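紙片台帳

一　受入

白い台の上に置けるものは、一度に一点と定められている。規程第4条である。第4条には例外規定がない。

私の職務は、閉鎖された事業所から届く紙片の照合である。ハスウッド社の記録室は建物の北側にあり、窓は2か所、いずれも開閉できない。室温は年間を通じて管理されているが、1月だけは暖房の立ち上がりに時間がかかり、紙が反る。反った紙は読み取り値が安定しないため、翌日に回す。

その日の受入箱には、テッドゲート倉庫の封緘があった。送り状の品目欄は「帯状紙、印字あり」、数量欄は68。備考欄は空白だった。封緘番号を控え、箱を開け、一点目を台に移した。

細長い白い紙で、灰色の小さな印が列をなして並んでいた。文字ではない。数字でもない。前任者の引継書には、この種の紙について一行だけ記述がある。「印の列は読もうとせず、長さを測ること」。

長さを測り、台帳に記入した。二点目も同じ手順で処理した。三点目で定規を置き直した。前の二点と同じ長さだったからである。
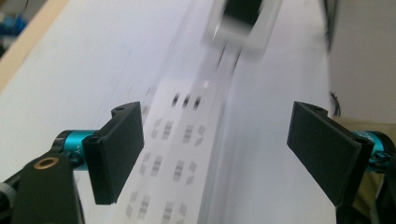 二　照合

照合とは、紙片を既存の記録に対応させる作業をいう。対応する記録があれば番号を付し、なければ「未」と記入する。判断は求められない。

テッドゲートの紙片は、すべて同じ長さだった。これは規格品であれば当然で、特記事項にあたらない。問題は印の列にあった。一点目の末尾にある印と、二点目の先頭にある印が一致する。二点目の末尾は三点目の先頭に続く。台の上には一点しか置けないため、並べて確かめることはできない。私は一点ごとに両端の印を方眼紙に写し、方眼紙のほうを机に並べた。方眼紙については規程に定めがない。

47点目まで写したところで終業の時刻になった。続きは翌日に行った。最後の一点の末尾は、一点目の先頭に一致した。

環である。始点を決める根拠がない。台帳の様式は始点を要求する。

私は様式の注記を読み直した。「始点が不明の場合は、受入順による」とある。受入順とは箱から出した順であり、箱から出した順は私の手が決めた。別の者が箱を開けていれば、別の紙片が一番になる。注記はその点に触れていない。

ザウアーラント分室に照会を出した。過去に環状の受入があったかどうか、あった場合の始点の扱いはどうか。回答は2行だった。該当する受入は一件。始点は受入順による。

その一件の控えを取り寄せた。送り状の品目欄は「帯状紙、印字あり」、数量欄は68、備考欄は空白。日付は2018年7月で、担当者の署名はかすれて読めない。添えられた方眼紙には、私が写したものと同じ印があった。ただし一番の紙片は、私の台帳では31番にあたる。

三　清掃

照合が終わると台を拭く。使用する布はゲタ型の乾式布で、洗剤は認められていない。拭く方向は奥から手前とし、往復させない。

白い面には薄い灰色の擦れがあり、細かな点が散っている。擦れは拭いても薄くならない。点の一部は布に付き、一部は残る。
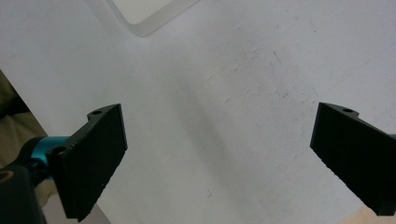
清掃記録には「残留あり」「残留なし」の二欄しかない。私は「残留あり」に印を付けた。前任者の記録も、その前の担当者の記録も、すべて「残留あり」になっている。残留物の同定は職務に含まれない。

念のため、使用済みの布を広げて方眼紙の上に置いた。布に付いた点の間隔を測り、値を欄外に書いた。五つ測って、手を止めた。五つとも、紙片の印の間隔と同じ値だった。

紙片は箱に戻し、新しい封緘を施した。返送先の欄には送り状の差出人を転記する決まりである。差出人の欄にはハスウッド社記録室、すなわちこの部屋の名があった。受入時には封緘番号だけを控え、差出人は確認していなかった。確認は手順に含まれていない。

箱を受入棚に置いた。棚は受入用と返送用が共通である。翌朝、棚にあった箱を台の脇に運び、封緘番号を控えた。

関連作品
・封緘番号
・ゲタ型乾式布の保管について
・ザウアーラント分室からの回答
・北側の窓
・方眼紙の定め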